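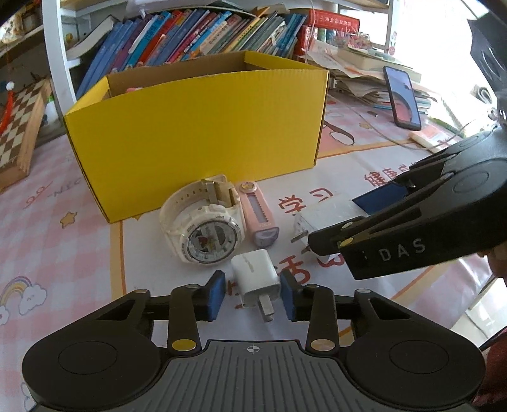

Desk tidying as a benchmark task

torque_limit
Carrying on from the laundry thread, which had drifted. My position is that clearing a child's desk into a box is harder than most of the factory work people quote as solved. Small mixed objects, a printed cloth underneath, no fixtures, nothing presented in a known pose. A charger lying on its side has perhaps two sensible grasps with a parallel jaw. A watch strap has dozens and most of them let the watch swing.

We tried a comparable task at work on a Brillard arm with a two-finger gripper. 140 attempts, mixed small items into an open carton. 53 went in first time without a regrasp. I would not call that ready for a house.

ranholm_fitter
What was the cycle time? I run two cells at Ranholm and a success rate without a time next to it tells me very little. If it takes a minute per item and gets there in the end, plenty of households would accept that overnight. They don't have a takt time.

torque_limit
Mean 38 seconds per attempt, including failures. The mean hides a long tail. Chargers were the worst item by a distance. Smooth case, rounded edges, and if you close slightly off centre it rotates and the prongs catch whatever is below.

oddbearing
I disagree with the premise. That is a gripper problem. Put a small suction cup between the fingers and chargers are trivial. Flat face, rigid, light.

torque_limit
Flat face if it happens to be face up. Ours were standing on end as often as not. Suction also does nothing for a watch strap or a soft toy, so now you have two end effectors and a rule for choosing between them.

gantry_and_rail
Soft pads help more than people expect. We swapped hard nylon tips for rubber on a kitting station at Hegarty and dropped parts fell from 385 to 140 over the same number of shifts. Same code, same camera. The drawback is wear. Pads need changing and a householder will not do it.

oddbearing
They change vacuum bags.

gantry_and_rail
Some of them do.

ranholm_fitter
There is also the question of what belongs in the box. Picking is half the job. On a desk with a phone propped against the books, a chessboard to one side and a heap of clothes beside it, which of those are "untidy"? A person living there knows. I have no idea how you would write that down as a specification. 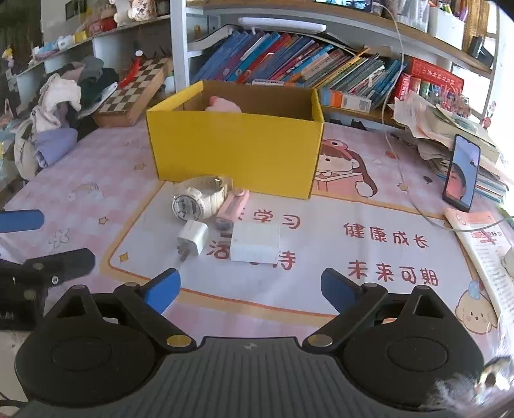
You can shrink the question by naming the items in advance, and then you have a kitting station with a nicer tablecloth. Useful as a test, but I would be careful about calling it a household chore.

torque_limit
Agreed on that. Our list was fixed before we started. I still think it is a fair measure of the handling part, and the handling part is where we fell over.

zk_servo
Two arms change this. One steadies the box or turns the item, the other places. I have used the Zullness dual-arm kit for bench work and the failures I see are mostly collisions between the two near the rim of the container. Keep the approach steep and leave more clearance than the manual suggests.

oddbearing
What does that kit cost now?

zk_servo
I paid 2491 for mine, used, without the controller. Not a price for putting watches in a box.

ranholm_fitter
A ten-year-old does it for nothing, badly, after being asked four times. Your 53 is not far off that.

torque_limit
I will rerun with rubber pads and a steeper approach in May and post the times per item this time. If anyone has numbers for cables, please add them. We left cables out altogether.

gantry_and_rail
Cables: we gave up and clipped them to a board.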